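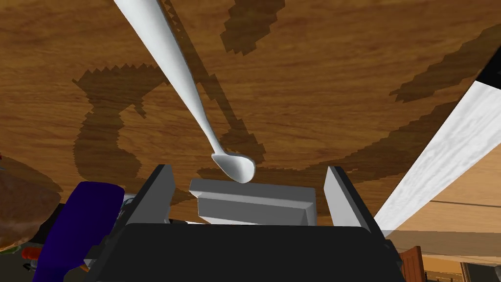 Darcy Ouellet would scrap the whole rulebook and keep a single page, and has told Fatima Van der Merwe so more than once. She has kept the rulebook. It governs how Trosolero tests a gripper in simulation before Belkadi will let the real one near a kitchen, and it runs to 9 pages, "4 of them definitions".

Her favourite is rule two: no result counts until someone has watched the runs. "People adore a percentage," she says. "Give them 1,000 trials and a percentage and they'll go home early."

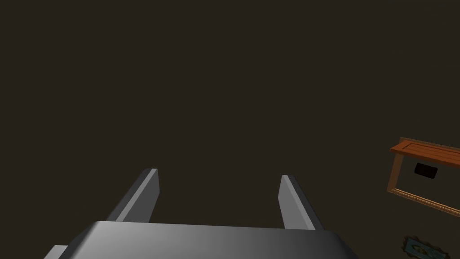 She would also like the word "success" locked in a cupboard. At Padorberg it once meant the arm had finished moving. "Which it had. Beautifully." The rules now ask for a starting pose, an end state and a named person who agrees with both.

Does anyone read it? "They read it in February, when the audit is due."
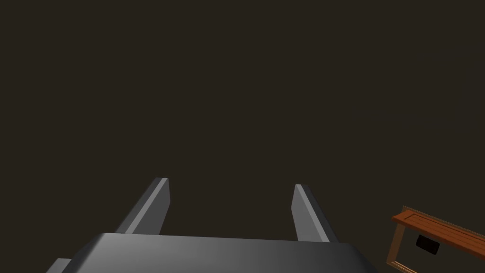

On writing down failures

Van der Merwe wants every failed run kept, with its settings. Hiron's engineers used to delete theirs. "Very tidy people," she says.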